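Galería: el desayuno en Pistano

Dentro de la serie de cocina cotidiana que publicamos desde marzo, esta entrega está dedicada a las tostadas. La sala de Pistano es sencilla: mesas blancas, pocos utensilios y lo necesario para preparar un desayuno básico. La galería completa de la serie reúne 56 fotografías repartidas en 11 álbumes, que pueden consultarse en el archivo de la web.
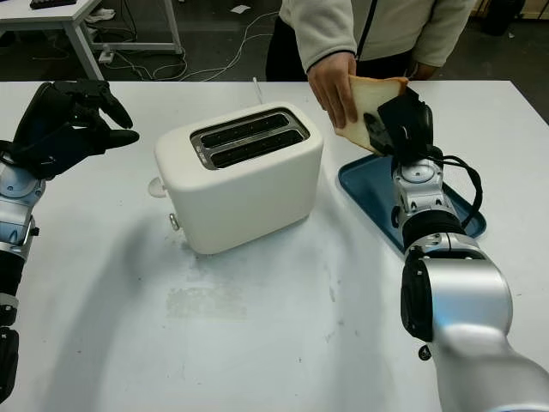
Tostadora blanca de dos ranuras, con una rebanada de pan de molde y bandeja azul.

La tostadora es un modelo corriente, de cantos redondeados y con la parte superior metálica. Para esta entrega se eligió pan blanco de corteza fina, cortado en rebanadas del mismo grosor. La bandeja sirve para dejar el pan antes y después de tostarlo y para recoger las migas, que luego se retiran con un paño. Conviene dejar espacio libre alrededor del aparato mientras está en marcha y desenchufarlo antes de limpiarlo.
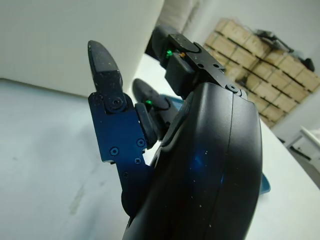

Detalle de la mano negra, con el soporte azul oscuro del pulgar y las puntas de los dedos redondeadas.

Las fotografías pueden descargarse en tamaño de 3.000 píxeles de ancho desde la ficha de cada álbum. El siguiente álbum estará dedicado a poner y recoger la mesa.

Publicado el 9 de julio de 2018. Sección: Cocina cotidiana.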